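I've been meaning to write about work since February, when the second Vidia station went in at Sodby. A couple of people who read this for the allotment posts have asked how it's going, so this one has no vegetables in it.

For anyone new, I work for Bellamy. We buy second-hand and end-of-line jewellery by the box, mostly costume with a bit of the real thing mixed in, and we sort it, clean it, tag it and send it out to shops and market traders. I've been on the sorting side for most of my time there. A box comes in, you tip it out on a cloth, you pull it apart into bangles, chains, beads, brooches and scrap, and you put anything that might be worth testing to one side. Then you do it again. On a decent week the sorting room gets through around 3,000 pieces.

The Vidia stations are a pair of arms each, over a tray, with a light and a screen. They take over the first sort. You tip the box out in the tray, close the guard, and the arms pick things out and drop them in the bins along the back. Whatever they can't manage they push to the left, and somebody deals with it by hand.

When they were announced there were 5 of us on sorting. There are still 5 of us. I'll say that early as it's the first thing everyone asks, my mum included. What has changed is what we do all day, and I've got mixed feelings about that.

## What it's good at

Bangles and anything else stiff. It picks up a bangle by the rim, turns it, puts it down, and doesn't get bored. Watches are fine if the strap is done up. Rings it was hopeless with at first and now it gets most of them.

It's also taken away the worst of the leaning over. I used to go home with a neck like a plank. The tray is at a sensible height, and for the left-hand pile we've got proper stools, which we asked for years ago and got the month the arms arrived. I still think that's a bit rich.

## What it isn't good at

Chains. A tangled chain is a horrible thing for a person and worse for the arms. They lift one end and three other necklaces come with it, and then the whole lot goes to the left. So the left-hand pile is tangles, nearly all of it, and the left-hand pile is ours. Before, you'd get a tangle, then a run of easy things, and your hands and eyes had a rest in between without you thinking about it. Now the easy things have gone. By three in the afternoon I've had enough of clasps.

We raised this in the spring. The answer was to rotate, so you do two hours on tangles and then move to tagging or to the station itself. It helps. It did mean the people in tagging had to start doing tangles too, and they hadn't asked for that, and there was some muttering in the kitchen. There still is.

The other thing is the talking. Sorting used to be all of us down both sides of one long table with the radio on. You could hold something up and say "is this paste?" and get four opinions. Now two are at the stations, which hum, with their backs to the rest, and you have to walk over. People ask less. I've noticed I just bag the thing and write a query slip, and then it goes to Pultton for testing when a year ago someone next to me would have known in ten seconds. Pultton have noticed too, going by the email.

## Who knows the job

What bothered me more than I expected was being asked to write down how I sort. They wanted a sheet. I sat there with a biro for most of a morning and got as far as "look at the clasp first". I can tell a plated chain from a decent one by how it runs off my finger, or I can nine times out of ten, but I couldn't have put it on a sheet.

They dropped the sheet in the end. What they do now is have us show it. There's a pair of hand-held grippers, same sort of fingers as the station arms, and you pick things up with those in the ordinary way while it all gets recorded. Then the recordings go off to be used for the next version. They'd like 154 hours of it before the next update, shared out between the sites, and you can sign a kit out and do some of your hours at home if your line manager agrees.

I said yes to that. It's paid at the normal rate, it gets me out of the drive twice a week, and if somebody's going to teach the thing how to lift a bracelet I'd sooner it was someone who has lifted a few. The kit comes with a bag of stock that's all been through testing, nothing valuable, and a form to sign it back in.

It took me a good while to get any speed. The grippers close when you squeeze, and you lose all the feeling from your fingertips, so you're going by eye. I hadn't realised how much I did without looking. A thin chain on a cloth, you'd normally roll it with the side of your finger until it comes up off the fabric. With the jaws you have to come at it from both sides and hope. I said some things out loud the first evening that I'm told the sound isn't kept for.

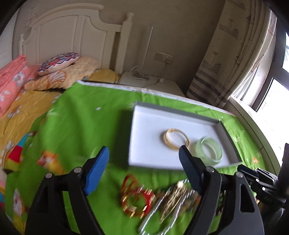
My home hours have settled into a rhythm, mostly in daylight, as the room lamp gives too much glare off anything shiny. The idea is a spread of stock on a cloth and a shallow box to sort into, and they like the cloth to vary, so the plain grey ones from work get swapped for whatever's in the cupboard. The bright green one with the starbursts is good to work on because gold shows up so clearly on it. Bangles are the restful part. The gold one and the wide pale green one in the box are exactly the kind of thing the fingers suit, ribbed pads either side of a solid rim and up it comes. The long silvery strand in front of the box is the other end of the job. There's no rim on that, you have to choose a point on the loop, and whichever point you choose the rest of it hangs down and catches on its neighbours. The red bracelet with its bit of cord is halfway between the two.

I've got slower on purpose since starting this. The first recordings I did, I rushed, and the feedback was that I was dragging things along the cloth. I was. It's what I do at work with my hands, I flick the light stuff out of the way with a knuckle, and the grippers haven't got a knuckle. So now I lift everything properly, one at a time, and I've caught myself doing the same back at the table in Sodby.

The question people at work argue about is whether we're daft to be helping. One of the tagging lot won't touch the kit and has said so, quite politely, and I don't think they're wrong. If the arms learn chains then the left-hand pile gets smaller, and the left-hand pile is most of what we're there for. Bellamy say they want to take in more boxes with the same number of people. They've put that in writing, for 2 years. After that it doesn't say.

What I'd like, and I've put this in the suggestion tray so it's no secret, is for the testing side to be opened up to sorters. We've got the eye for it already. At the moment it all goes over to Pultton in the van, and half of it comes back with a note saying what we'd have told them. If the machines are doing the first sort and in time some of the chains, then train us on the scales and the acid kit and let us finish the job on our own site. I've had a "thank you, we're looking at it".

In the meantime the rota's up for next month and I've got mornings on the station and three lots of home hours — more than I asked for, but I'll take them. The neck's much better. I've bought a cheap magnifier on a clamp for the tangles, and everyone who laughed at it has borrowed it.

Beans next time, if the slugs leave any.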